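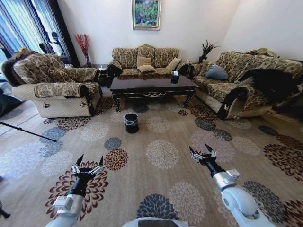
So the robots came to us in November, and I've had long enough now to stop being either scared or impressed, and I'd like to say my piece before somebody from Urkiditz writes another newsletter about how happy we all are.

I clean furnished apartments for Flultis. There are 21 of us on the crew (there were more once, but people leave cleaning jobs all the time, so don't read too much into that). We get 45 minutes for a changeover, and a big slice of that has always been picking up. I don't mean the scrubbing or the beds. I mean getting down on the floor after whatever fell out of whoever's pockets and bags, hairpins, coins, bits off a kid's toy, and dropping it in the bucket before the vacuum finds it. My knees have opinions about this part.

Now the picking up belongs to a machine. It goes in ahead of us and does the rugs, and I come along after it with the sheets.
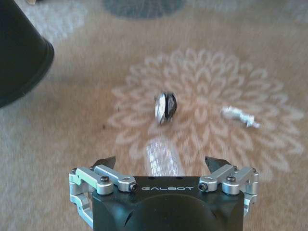

Stella Ondieki

I'll give it this much: I don't miss the floor one bit! Anyone who gets sentimental about crawling over a carpet has never done it for a paycheck. When management first told us, I was the one at the back of the room saying fine, take it, take the rugs, can it do under the sofas too?

But here's what I didn't see coming. The picking up was also when I looked at the place. You're down there with a little metal something in your palm, and you're thinking, is this trash or did it come off a lamp? Did the chair lose a screw? Half the broken stuff I ever reported, I found that way. These days I walk in, the floor's done, the bits are in a bucket all mixed together, and I've got no idea which room they came from. So I tip it out and sort through it. That's a new job. It isn't on the sheet and it hasn't got any minutes.

And when the thing gets stuck (it hates anything shiny or crinkly, wrappers especially), guess who stands there waiting. Radosław Kołodziej, who trains the new people, timed himself for a week and figured he was spending as long babysitting as he used to spend bending. He's quicker with it now, I should say. We all are. But that's us getting better at the robot, and I'd like to see that in my pay.

Which brings me to the money. They gave everyone a one-time payment of 700 dollars for "the transition," and I took it and fixed my car, thank you very much. Then they started talking about shaving the changeover time, because the floor is covered, right? Well, the floor is covered. The sorting isn't, and neither is the waiting, or the calls from guests wanting to know where their earring back went.

My cousin works at the Calvo laundry, where they brought in folding machines, and over there they sat the folders down first and wrote up who does what when a machine jams. They got it in writing, with time attached. It took them 2 meetings. We could do that. I'd even bring the donuts.

I'm not asking for the machine to go away. Keep it, let it have the rugs. Just come and stand in one of these living rooms with me for a whole changeover before you decide how many minutes my work is worth.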